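Ground sheet for folding shirts on the floor — what fabric? 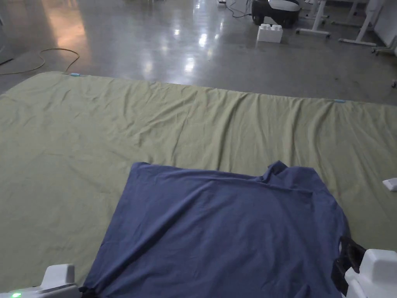

Post 1 — imarinho41
I fold on the floor, on a green sheet over gray flooring. The sheet creases and the creases print through to the shirt, mostly on dark jersey. Smoothing both layers takes longer than the fold. Is there a fabric that stays flat?

Post 2 — bradora_b
Heavier canvas, 365 gsm or up. Hem it and weight the corners.

Post 3 — Inna Fedoruk
Disagree. Canvas grabs jersey and you end up dragging the hem out of square. I use a cotton sheet, ironed, rolled on a tube between uses. Never folded.

Post 4 — bradora_b
Mine doesn't grab. Wash it at 60 twice before first use.

Post 5 — rotich_c
Sheet is secondary. Look at the bunched corner on the blue one. Pull the corners square before you touch the middle, then sweep outward along the long diagonal.

Post 6 — imarinho41
Tried the tube with the same sheet. Fewer ridges, still some in the middle. Canvas ordered, 15 days shipping.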